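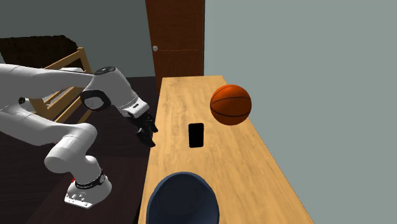

4.2 What people did with their notification settings

I'll start with the defaults, as that's where nearly everybody stayed. When you join a workspace in Clollis, you get an email for every comment on any item you've ever touched, and a little red badge in the app as well. You can change this. The panel is two clicks away, under your own initials in the corner, and it's a perfectly decent panel (I've used far worse). Of the 109 people who let us look at their settings, most had never opened it, and quite a few told me in the interviews that they didn't know it existed.

What they had done instead was build their own arrangements outside the tool. Mail rules were the favourite. Fulgencio Trujillo, who looks after releases at Cemov, had a folder called "Clollis later" that was holding roughly 800 unread messages when he shared his screen with me, and he was quite cheerful about it! He goes into the app every afternoon at four, sorts his items by last change, and reads whatever is at the top. The emails are just there in case he needs to search for something. I asked why he didn't switch them off and he said he'd thought about it, but he had once missed a change to a launch plan in January and didn't want to go through that again.

I heard versions of this a lot. People kept the stream of messages running as a kind of insurance, even when they'd stopped reading it. In our coding we first put these people down as "ignoring notifications", and Apinya Nakpan, who did the second round of coding, quite rightly objected. She went back through the transcripts and pulled out every place where somebody described searching old emails to find out who had agreed to what. There were enough of them that we split the category in two, and I've called the new one "storing". It's a clumsy label, but it's closer to what they told us.

The teams at Hamano were different, and I think the reason is fairly dull. Their workspace was set up by one person, Thanakorn Nilsuwan, who changed the workspace default to mentions only before inviting anyone. New joiners got a message if somebody typed their name and otherwise heard nothing. Hardly anyone there had a mail rule. They did have a different complaint, though: people got mentioned far too much. If a mention is the only way to reach a colleague, you mention everybody, and several threads we read opened with a whole row of names before the writer got to the question. One product manager told me she now reads the row of names first to see how worried the writer is (I do this too, now that she's said it).

I don't want to make too much of the comparison. Hamano's teams are smaller, they sit together, and a lot of what would have been a comment elsewhere was said across a desk. We have no record of any of that. Kittipong Jaidee suggested we ask them to keep a diary of spoken requests for a fortnight, and we tried, but the entries dried up after the first few days and I haven't used them here.

A last bit on wording. The settings panel offers "All activity", "Relevant activity" and "Mentions only", and the middle one caused no end of trouble. I asked people what they thought "relevant" covered before showing them the help page. Some said items they owned, some said items they'd commented on, and one chap assumed the software worked it out from his job title. It means items you own or follow, and you follow an item automatically if you edit it, even to fix a typo. Magdy Abdel Hamid had been getting messages about a pricing page for months on the strength of one corrected comma, and had put it down to somebody adding him by mistake.

After the interviews I went back to a handful of people at the Tanasarn office to see if they'd changed anything. A few had turned off the badge. The email setting was mostly where it had been, even for people who had told me at some length how much it annoyed them. I come back to this in 4.3, where I look at the follow list and at what happens to it when somebody moves to another team.

Figure 1. A white robot arm and a long light-wood table with a basketball, a smartphone and a bowl. Computer rendering.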